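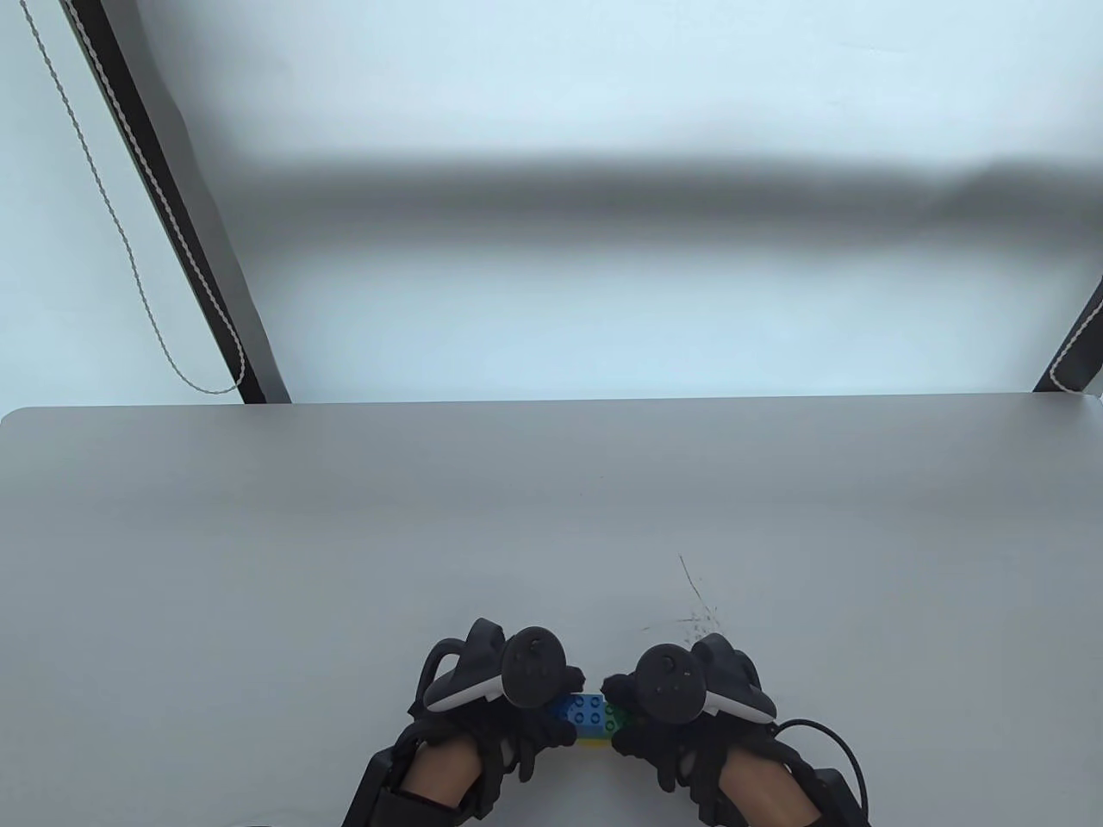
What does Skondside grow?

Currants, gooseberries and hardy raspberries, sold as bare-root plants in fall and in pots the rest of the year.

About Skondside

Skondside is a small fruit nursery outside Clovham. Viorica Cozma and Marius Mocanu started it on a former hay field with 30 blackcurrant bushes and one unheated tunnel. The field now holds 996 stock plants, and we take all our cuttings from them.

We grow in open ground. The soil is heavy clay, slow to warm up, and the wind comes straight across from the north side. Plants that do badly here are dropped from the list. Two red currants went that way last year.

Bare-root orders open in October and are sent out in the order they come in. Potted plants are for pickup only. Please bring your own boxes if you can.

Who works here

Viorica Cozma: propagation and stock plants
Marius Mocanu: field work, deliveries
Domnica Mihăilă: orders and customer questions
Lucian Ene: pruning classes

Classes take 6 people at a time and are held outdoors, so dress for it. Tools are provided. Gloves are not.

Our plant list has a minimum order of three bushes for shipping. Mixed varieties are fine.

Page updated Aug 10, 2023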